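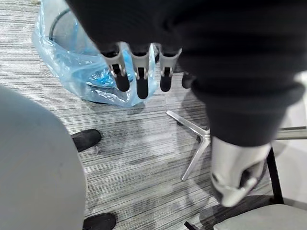
The Prurnance hand is a robotic end effector with a fabric-sleeved forearm, made by Ulholm and used mainly on mobile and bench-mounted arms in offices and test rooms. This article covers its setup, routine care and repair. For the control software, see Unent.

Construction

Each finger has a metal housing at the base, small joint pins and a rounded black rubber fingertip. The thumb is carried on a separate module, which can be removed without disturbing the fingers. A black knit sleeve covers the arm and gathers into folds above the wrist. It keeps dust and loose objects away from the cabling and is meant to move with the joints. A sleeve that has been pulled tight limits wrist rotation and wears through at the elbow.

Setup

The arm is powered down and locked before the hand is fitted. The sleeve is rolled back from the wrist, the connector is seated, and the four mounting screws are tightened in a cross pattern. The sleeve is then drawn down again, leaving enough slack for a full turn of the wrist.

Calibration is done with the fingers hanging down and clear of any surface. Chairs, bins and cables within reach should be moved first, as the routine opens and closes every finger to its end stops. Unent stores the resting position of each joint and compares later readings against it. A new calibration is needed after any change of fingertip, pin or cable.

Routine care

Fingertips are wiped with a damp cloth every 100 hours of operation. Solvents harden the rubber. Joint pins are checked for side play every 300 hours and the sleeve is taken off for washing every 800 hours. It must be fully dry before it goes back on. Lint from carpeted rooms tends to collect at the finger bases and is removed with a soft brush. Compressed air drives it further into the joints.

Repair

Worn fingertips are the most common fault. The old tip is pulled straight off, the seat is cleaned, and the new tip is pressed on until it meets the housing. Pins are replaced in pairs.

A finger that rests at a different angle from its last calibration usually has a stretched cable. The maintenance guide by Pacita Gatchalian, revised October 25, 2022, advises replacing the cable and warns against adjusting the offset in software. Error 2898 indicates a lost signal from the thumb module and is most often cleared by reseating its connector.

See also

Manalo (wrist coupling)
Unent
Robot end effector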